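Home | News | Housing | Contact

Empty shop flats to become homes in Cundach

January 8, 2021

The town of Cundach will turn 37 empty flats above its shops into homes for rent. The first tenants can move in this June.

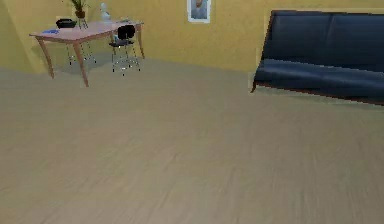
Rents will be set at 70 percent of the local market price – a level the council has promised to keep for four years. Families already on the waiting list will be asked first.

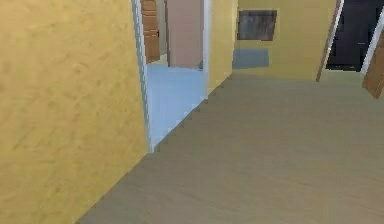
The building firm Kullon won the contract and starts on Brzozowska Street this month. Shops on the ground floor will stay open during the work.

4 comments | 70 shares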